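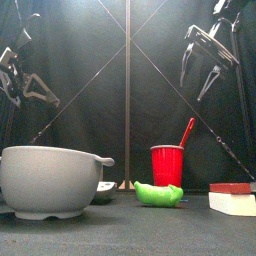
3월 · 글 Donnie Moncrieff

집에서 사워도우 스타터 키우기

밀가루와 물만으로 빵을 부풀릴 수 있다는 걸 처음 알았을 때 정말 신나서 그날 밤에 바로 병부터 씻었어요! 그 뒤로 3년째 같은 스타터를 키우고 있는데, 아침에 뚜껑을 열고 새콤한 냄새를 맡는 순간이 아직도 제일 즐겁습니다. 시작하기 어렵지 않으니 천천히 따라와 보세요.

준비물

통밀가루, 강력분, 575ml 유리병, 주방 저울, 고무줄 하나. 저는 Oltari 통밀가루를 쓰는데 집에 있는 통밀가루면 다 괜찮아요. 수돗물은 컵에 받아 하룻밤 두었다가 씁니다.

1. 첫 반죽

병에 통밀가루 50g과 미지근한 물 50g을 넣고 날가루가 안 보일 때까지 저어 주세요. 꽤 되직할 거예요(정상입니다!). 뚜껑은 살짝 얹기만 하고 반죽 높이에 고무줄을 끼워 둡니다. 자리는 24도에서 26도 사이가 좋아요. 저희 집은 냉장고 위가 명당인데, 겨울에는 불만 켜 둔 오븐 안으로 옮깁니다.

2. 기다리기

하루는 그대로 두세요. 둘째 날에 갑자기 확 부풀어서 환호성을 지르게 될 수도 있는데, 이때는 아직 효모가 아니라 다른 균이 활동하는 경우가 많아요. 빵은 조금만 참으세요. 그다음 하루 이틀 잠잠해져도 버리지 마시고요!

3. 밥 주기

셋째 날부터는 하루 한 번, 스타터를 50g만 남기고 강력분 50g과 물 50g을 섞어 줍니다. 기포가 활발해지면 아침저녁으로 두 번 주세요. 덜어 낸 반죽은 파를 송송 썰어 넣고 부치면 아주 맛있습니다. Oğuzhan Aksoy 씨가 알려 준 방법인데, 이제는 부침개가 먹고 싶어서 일부러 많이 덜어 낼 때도 있어요. 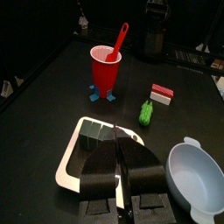

4. 다 됐는지 확인하기

밥을 주고 네 시간에서 여섯 시간 사이에 고무줄 위로 두 배까지 올라오고, 그게 며칠 계속되면 빵을 구울 수 있어요. 물에 한 숟갈 떨어뜨려 뜨는지 보는 방법도 있는데 통밀 비율이 높으면 잘 익은 스타터도 가라앉곤 해서 저는 높이를 더 믿습니다.

5. 보관

매일 굽지 않는다면 밥을 주고 한 시간 뒤에 냉장고에 넣고, 일주일에 한 번 꺼내 밥을 주세요. 위에 회색빛 물이 고이면 따라 버리거나 그냥 섞어도 됩니다. 분홍색이나 주황색 줄이 생기거나 곰팡이가 피었을 때는 아깝더라도 전부 버리고 병도 뜨거운 물로 씻어 주세요.

첫 빵은 작은 걸로 구워 보세요. 저는 강력분 300g에 스타터 60g, 물 200g, 소금 6g으로 시작했습니다.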